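A Night at the Old Customs House in Endden

Rooms at the former customs house sleep up to six, and the place fills early in March, when the walking season starts.
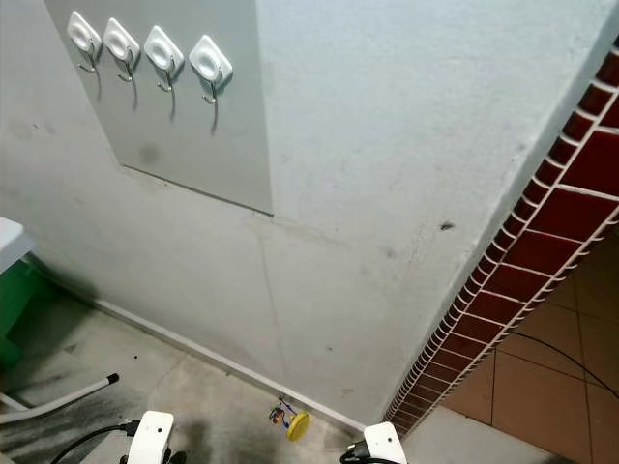

Theresia Wieser took over the lease nine years ago and kept the prices low. A bunk costs 300 crowns, breakfast another 100. The bus from Grondia stops at the gate – the last one leaves at 9 p.m. Bring your own towel.

Last updated: March

Filed under: Places to Stay, Hostels

Comments

Henk Vanhove: Is the kitchen open to guests all day?

Nandini Kotian: It was when we stayed. Bring coffee, the shop shuts early.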